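Coffee Corner Shelf Project, Report 2
Dalia Šimkus, Plurham group
March 4, 2020

What we wanted

A small packet display for the student cafe. Two tiers, each label kind on its own tier. Before this it was all one heap in a Drimport carton and people gave up looking. Budget was tiny so nothing fancy.

What we did

Orange two-tier shelf against the back wall, on the dark marble-look top. White packets with the orange labels go on the upper tier, blue-gray labels on the lower. Tried leaning them, tried standing them straight, leaning reads better from the front i think. "Hello, Coffee Lover." is the line on the one white bag with the orange-yellow label, good for a sign maybe.

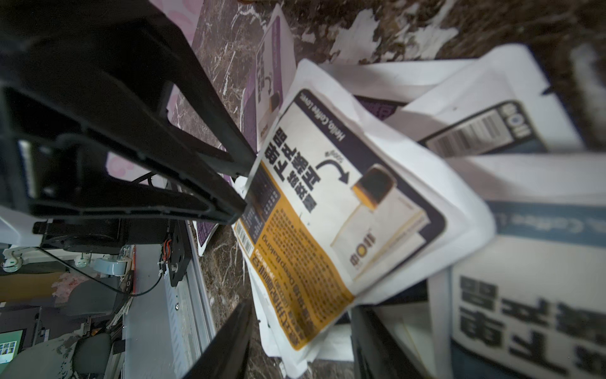
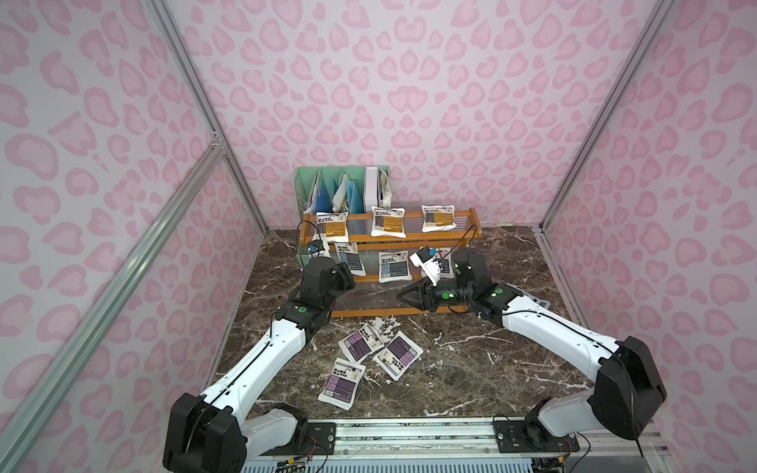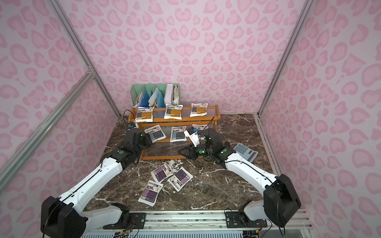

Problems

Packets slide. Lower tier worse then the upper, need a strip of something along the front. Loose paper gets everywhere, should have its own bin. Pink walls stay, the group voted, 13 for.

Still to do

Price cards. Ask Fornari about a second shelf, same size. Measure lower tier again (first numbers got lost, my fault). Final layout due in April.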